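Chapter 2
Looking After a Hand-Held Gripper

By the time you reach this chapter you will have met the Jotia gripper on paper, with its dimensions and its wiring, and you may be itching to pick one up and get to work. Please do! But keep this chapter open beside you for the first few days, for a tool that spends its life in bedrooms and kitchens picks up lint, hair and skin oil in a way that a machine bolted to a factory floor never will, and most of the trouble our readers write to us about begins with something small that could have been wiped away in a minute.

We will follow one gripper through an ordinary working day at Otirero, where the job is clothing: spreading it out, steaming it, folding it and putting it in a pile. Cloth looks like gentle work - it is soft, after all, and weighs next to nothing - yet it is surprisingly hard on fingers and lenses, and steam makes matters worse if it is allowed to drift toward the front plate.
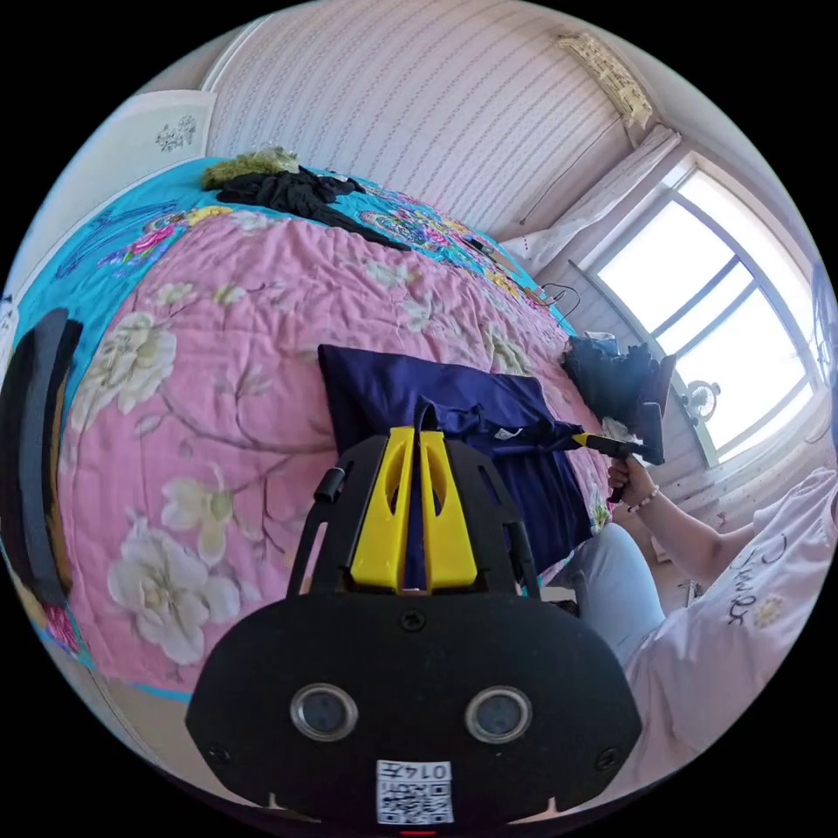 The daily routine begins before the power goes on. Wipe each lens with a dry microfiber cloth, working from the middle outward, and then run a soft brush through the slots in the fingers, where threads like to wind themselves. Open and close the fingers slowly by hand 20 times. You are feeling for a catch or a gritty spot, and if you find one, stop and turn to Section 2.3 before you do anything else.

Next comes the label. The printed code on the plate ties every recording to its calibration file, so a scratched or peeling sticker should be replaced the same day, and the number entered in the Bollar logbook (the old number too, please, as we have all spent an afternoon hunting for a tool that had quietly changed its name).

After a steaming session, let the gripper rest for 60 minutes with its fingers open before it goes back in the case. Moisture trapped behind a lens can take days to clear. The finger screws are checked every 46 hours of use, and Section 2.2 shows how to do this with the short hex key supplied in the Hầu service kit.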